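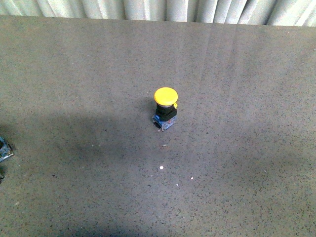 Yellow push button, standing on the gray work surface.

Category: Project Updates / Good Practice

Progress report to the Skerkitz fund, January 29, 2021
Project: Jistport - handling rules for small control components

1. Status

Work package 2 (rules for single-part handling) is complete in draft. Work package 3 (operator sign-off) started in December and is on schedule. Cluser holds the draft and will return comments on the wording only. No change to the budget is requested.

2. Content of the draft

The draft contains 8 rules. Those that affect daily work are as follows.

Before a run, the work surface is checked at the head view and again at the wrist view. Loose particles larger than a surface fleck are logged. The earlier text said "surface must be clean", and operators at the Cha site read this in different ways.

A part with a wide cap is gripped at the cap unless the part sheet says otherwise. Both fingers approach at the same height. The operator confirms finger position in the wrist view before any lift command is given.

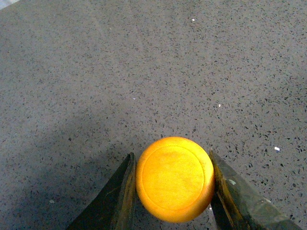 Grip force is set from the part sheet and is not adjusted during a run. If a part slips, the run is stopped and recorded as a slip - it is not repeated under the same run number. Finger pads are inspected every 30 runs, and wear is entered in the log even when the pads stay in service.

Lighting remains open. Soft shadows on the surface change the appearance of small parts in the head view, and the draft sets no limit. We propose a reference view of the surface at the start of each session, stored with the run log.

3. Deviations

Rule 5 (labeling of removed parts) was rewritten after review. The first version required a label on the part itself, which is not practical for switch components. The label now goes on the tray. 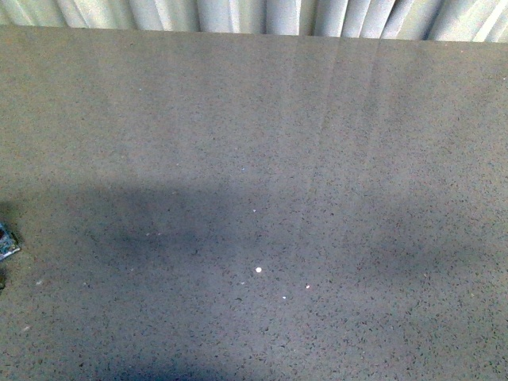 Head view of the work surface, with shadow across the middle and small bright specks.

4. Next period

- Issue the draft to both sites for trial use.
- Agree on a particle size limit with Cluser.
- Add the reference view to the Jistport log template.
- Close the lighting item or move it to an annex.

The sign-off forms will be sent with the next report.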